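Facilities Service Desk, Drinville Campus
Ticket 1816: Display boxes, black with white lining
Location: McIver Building, Room 51
Reported by: Ezequiel Quezada
Priority: Normal
Status: Open, awaiting parts

Summary of request
The requester reports that the black display boxes supplied to Room 51 under the Kakeck order do not sit level on the wooden table, and that small items placed in them drift toward one side. The requester asks that the boxes be corrected or replaced before the April open house.

Initial response
The requester was asked to confirm which boxes were affected, whether the fault followed the box or the table, and whether any fixings had been changed after delivery. He replied that two boxes were affected, that no fixings had been changed, and that he had not tried either box in another room.
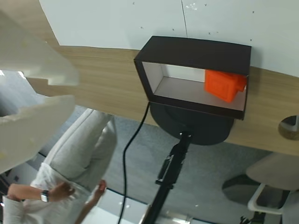
The Kakeck order covered boxes, round bases and clamp fittings, all delivered together and signed for at the McIver loading door. Installation instructions call for each base to be fully supported by the surface beneath it. The base under the black box is placed at the near edge of the table and hangs over it, and the orange piece inside is resting against the right inner wall. The requester was advised to move the base inward until it is fully supported, to leave slack in the cable beside the pole, and to check the clamp bracket by hand without using tools.

Follow-up
The requester moved the base as advised and reported a partial improvement. A spirit level placed on top of the box continued to show a slight fall to the right. The desk then asked that a box be tested directly on the table with no base or pole, in order to separate a fault in the box from a fault in the fittings. Paper was permitted under the box to protect the finish. 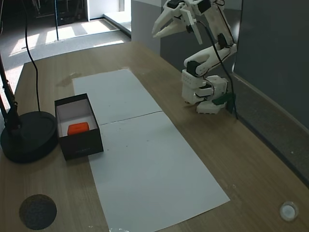 Attachment 2: Open box with orange block inside, set partly on white paper on the tabletop.

Findings
With the box placed directly on the table, the requester reported no drift and no rocking. The box floor was checked with the same level and found to be true. The table was checked along its length and across its width and was also found to be true. The fault is therefore assigned to the base or to the bracket.

Action taken
A replacement base and bracket have been requested from the Grellholm store. The lining is to be wiped with a dry cloth only. Load on the fittings is to remain within the limit given in the supplier's instructions.

Outstanding
1. Grellholm store to confirm collection time for the parts.
2. Requester to return the original base and bracket with the ticket number attached.
3. Desk to repeat the level check after fitting and record the result on this ticket.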